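Onby Children's Garden Corner – progress report to the Mesetstead Fund
Prepared by Femke Baert for Nawal Shawky, 17/02/2019

Where the money has gone

Of the $702 released so far, $200 went on wallpaper and shelving. I said in the last report that I thought this was too much for décor and I haven't changed my mind. The corgi paper is cheerful enough, but the application promised gardening for under-fives, and dogs don't teach anyone to repot a geranium.

Storage

The three-drawer box was bought so each kind of thing would have its own drawer: seed packets, string, plant tags. The labels are small. I doubt a four-year-old will take any notice of them, and I'd like to see a month of use before we order more boxes for the other corners. Trivix has quoted for 40. We should not sign that yet.

Tools

We have settled on the short trowel and hand rake in bright colours. Families at the Mohammed Street open morning liked them. Whether they will stand up to our clay is another matter – five sets are on trial, and I'd hold the bulk order until those come back.

Plants

Artificial flowers and greenery are in for now. I was told they are a stopgap until the light is sorted out. Stopgaps have a way of staying, so I have asked for a March deadline to swap at least the potted one for something that needs watering.

Current layout, with the trowel and rake either side of the drawers, the flowerpot on the stepped pine shelf and the greenery in its wire basket on the back wall:

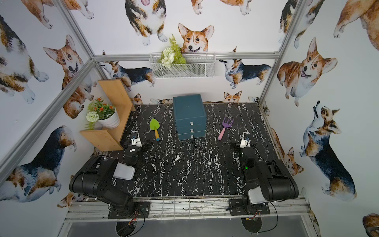
Decisions needed from the Fund

1. Agree to delay the Trivix order.
2. Confirm that no further money goes to wall finishes.
3. Tell us whether live plants are a condition of the second payment. The agreement can be read either way.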